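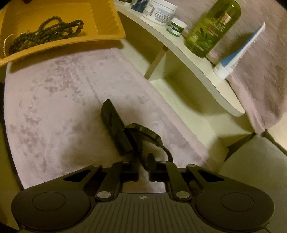
Forums > Live Sound > Small Venues > Monitor mix complaints at the Dindia (seated, 183 cap)

stagleft_dan
I mix at the Dindia in Retelville on a part-time basis. Seated room, 183 capacity, hard plaster side walls, shallow stage. We had a folk quartet in on Saturday (two vocals, acoustic guitar, upright bass, fiddle doubling on mandolin) and the singer stopped twice to ask for less low end in her wedge. I had already high-passed her send at 120 Hz. The bass was not in her mix at all. Recording from the console sounds fine. Two audience members also told the box office the vocals were muddy in rows A through D. Farther back, no complaints. Where would you look first?

kHz_morrow
Turn the wedges off during soundcheck and listen to the stage with only the mains running. If the mud is still there at the vocal mic, it is coming off the back of the PA. Small boxes are close to omnidirectional at 200 Hz and below, and on a shallow stage the performers are standing in it.

Nuno Vieira
Agree with the test. Also ask where the bass amp was. An upright through a combo on the floor, near a plaster wall, will load the corner and put a lot of 80 to 160 Hz into every open vocal mic on the stage. High-passing the wedge send does nothing about what the singer hears directly from the amp.

stagleft_dan
Combo was on the floor, stage left, a couple of feet from the wall. He likes it there so he can hear it. Subs are under the stage lip, both sides, fed from the main bus.

Nuno Vieira
Then rows A through D are getting subs at close range plus the amp plus wedge spill off the back wall, and very little direct vocal, if the mains are hung and aimed at the middle of the room. Are there front fills?

stagleft_dan
No front fills. Mains are on the proscenium, tilted down a few degrees.

rustytrim
I'll disagree with the direction this is going. Console recording sounds fine because it has no room in it, so it tells you nothing either way. But a singer asking for less low end is very often asking for less 250 to 400. Musicians describe frequencies badly. Before moving anybody's amp I would cut 4 dB at 315 on her wedge, medium Q, and ask her again. Costs nothing.

kHz_morrow
It costs nothing and it doesn't address rows A through D.

rustytrim
Separate problem. The OP listed two complaints and people are treating them as one.

Carter Vachon
They may be one. I toured with a similar lineup last August and we played a room in Culach with the same layout, 164 seats, subs under the lip. Same two complaints in the same night. Putting the subs on an aux send and feeding them only bass and guitar fixed the front rows. The vocals, fiddle and mandolin had no reason to be in there. The singer stopped asking for changes after that. We did not touch the wedge EQ.

rustytrim
With a 120 Hz high-pass on the vocal channel you'd get nearly the same result without an aux.

Carter Vachon
Nearly. With a live vocal mic four feet from a bass amp, a 12 dB per octave filter at 120 still passes plenty of bass at 98 Hz. That is the open G string on an upright. It is down by a few dB and no more.

rustytrim
Fair on the slope. If the desk has 24 dB per octave available, use it.

stagleft_dan
It does. I assumed it was set to 24 and it was on 12. I also had the filter on the monitor send and not on the channel, so the mains were getting the full range. That one is my mistake.

Nuno Vieira
That will account for part of it. I would still lift the combo onto a chair or a tilt stand and bring it away from the wall. The player hears more of it at a lower volume, so it is an easy thing to ask for.

mezzanine_row
Audience perspective, for what it's worth. I go to a lot of concerts at the Figueiredo (88 seats) and acoustic acts there are run with one pair of mics and no subs at all. Clearest vocals I have heard anywhere. Does a folk quartet need subs?

kHz_morrow
At 88 seats, no. At 183 with an upright bass, I would want them, 6 dB lower than where most people set them.

rustytrim
I would mute them.

stagleft_dan
We have a duo with piano in two weeks and another string band after that. Plan for the string band: filter on the channel at 24 dB per octave, subs on an aux, amp off the floor. I'll measure at row B before and after. I can borrow one small speaker to try as a center fill.

Carter Vachon
Delay the fill to the stage source, keep it low, and high-pass it at 150 or so. Vocals and fiddle only. If you can hear it as a separate speaker from row B, it is too loud.

stagleft_dan
Noted. Will post the traces in this thread.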